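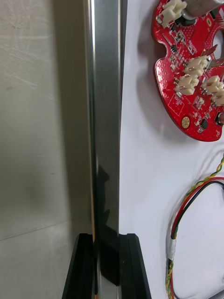
vilix_fan: Surely the question is whether the students learn anything if you hand them a working grasp routine in week one? We did that at our place and by February they could all run it and not one of them could change it.

garkora_club: Fair point, and it's half the reason I started the thread. For anyone just joining, I'm one of the second years running the arm project in our uni robotics club. The task is to get the gripper round a polished metal bar, hold it, and move it without dropping it or twisting it out of line. We're using the wrist camera for the lining up. My lot want to write the whole thing from scratch. The others want to start from last year's code and improve it. I keep changing my mind depending on who I sat next to at tea.

sparkplug_jo: From last year's code, every time. You've got a deadline.

garkora_club: We do, demo is in December 2025 and I've stopped sleeping properly, thanks for asking!

Dehua Dai: Shiny metal is a horrible thing to start on. Ours was a matt wooden dowel and it still took us ages. With a mirror finish the edge finder locks on to whatever the bar is reflecting, so you get a lovely confident line that belongs to the gripper or somebody's sleeve. Have you tried a strip of masking tape down the bar?

garkora_club: Tape's banned, the rules say the workpiece stays bare. And yes, the dark reflection is exactly what's catching us out. You get this blackish smear down the lower half of the bar and the code thinks the bar is half as wide as it is.

mudlark77: Are you using colour or greyscale? We threw the colour away early on and regretted it.

garkora_club: Greyscale. Go on, why the regret?

mudlark77: When the bar's grey and the surface next to it is grey, you've got hardly anything to go on down that side. The edge against the white is easy. The grey side is where ours wandered off. Colour didn't fix it completely but it gave us a bit more to play with. Mind you, our grey panel was a bluish sort of grey, so you may not get the same.

sparkplug_jo: I don't think colour will do much. I'd look at the lighting first. Put a sheet of tracing paper in front of the lamp and see if the highlights calm down. Costs nothing.

vilix_fan: Disagree, sorry. If you fix the lamp they'll have a program that works with one lamp in one room. Then you turn up at the demo hall with strip lights and it all falls over. Been there. We scored 42 out of 100 and most of the marks we did get were for the poster.

sparkplug_jo: We scored 46 with the tracing paper, so ha.

vilix_fan: Four whole marks! Frame it.

garkora_club: You two are making me feel so much better about this.

Dehua Dai: Can I ask how you're deciding it's gripped? Do you stop on a position or on force?

garkora_club: Position at the moment. We close to a set gap and call that a grip. Someone on the team (all right, me) wanted to use motor current, but the readings jump about and I couldn't find a threshold I trusted. The position version is dull but it does the same thing each time.

Dehua Dai: I'd go back to current and smooth it. Take a running average over the last few readings and only believe it once it has stayed high for a bit. A fixed gap is fine until the judges swap the bar for a slightly thinner one, and at our event they did.

mudlark77: They did that at ours too, the rotters.

garkora_club: Oh no. I'm now rereading the rules. It says "a bar of the supplied type", which could mean anything, couldn't it?

vilix_fan: It means they'll swap it.

tallulah_b: Hello, lurker here, first year, on a different team. Is the wrist camera really worth it? We've been using one fixed above the bench and it seems much simpler.

garkora_club: Hi! Depends what you're after. The overhead one is great for getting near. Once the fingers are close, though, the arm blocks the view and you're guessing. With the wrist one you've got both fingertips and the bar together, so you can check they're sitting square. The pain is that everything else gets in as well. We had a red circuit board and a load of wires off to the right and the code adored them. So many lovely straight edges.

tallulah_b: Could you crop that side off?

garkora_club: That's what we do now, just a strip down the middle. Took me an embarrassingly long evening to think of it.

sparkplug_jo: Or tidy your wires.

garkora_club: No.

Dehua Dai: Cropping's fine but do it as a setting at the top of the file, please, don't bury it. Last year's Davden team had the crop numbers typed in five different places and couldn't work out why moving the camera broke everything.

garkora_club: Right, checking ours for that. Back in a bit.

garkora_club: Three places.

mudlark77: Ha! So are you starting from scratch or not?

garkora_club: I think we'll keep last year's arm movement code and write our own vision and gripping. The scratch lot get the interesting bit and the others get something that moves. vilix_fan will say they won't learn anything.

vilix_fan: No, I can live with that one. Make them explain the movement code to each other before they touch it, mind.

tallulah_b: Would you post the averaging bit when it's done? I'd like to try it on ours.

garkora_club: Course. I'll put it up once the current readings stop frightening me, and I'll try tracing paper and colour while I'm at it.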